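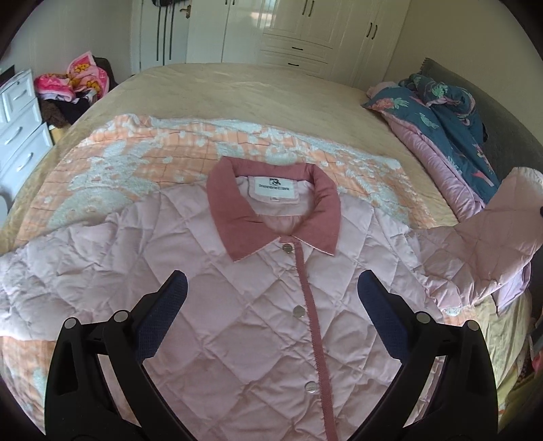 Chapter 2
Folding Things That Would Prefer Not to Be Folded

A flat bedsheet has four corners and no opinions. A quilted jacket has sleeves, a collar, snaps and a layer of puff that remembers its old shape, and it will go back to that shape the moment you turn around. Most people deal with this by hanging the jacket on a chair, where it stays until August.

In this chapter we take the jacket off the chair. The usual work surface is a bed, and the bed is usually busy: a plaid blanket in the middle, a comforter heaped to one side, flamingos on it if you are lucky. You do not need to clear everything. You need enough room to lay the jacket face-up with both sleeves out, and the patience to pull a bunched sleeve straight before you fold it. Folding over a crumpled sleeve gives you a neat package with a lump in it, known in the Brukitz workbook as "the sandwich."

By the end of the chapter you should be able to:

close a snap front so that the two sides lie level
flatten a padded sleeve without leaning on it
fold a jacket in 30 seconds, collar on top
explain to a housemate why the chair is not a closet

Key terms: placket, cuff, loft, fold line

Before you read on, fold one jacket the way you always have. Keep it nearby. You will need it for Exercise 2.1, and it will have opened by then.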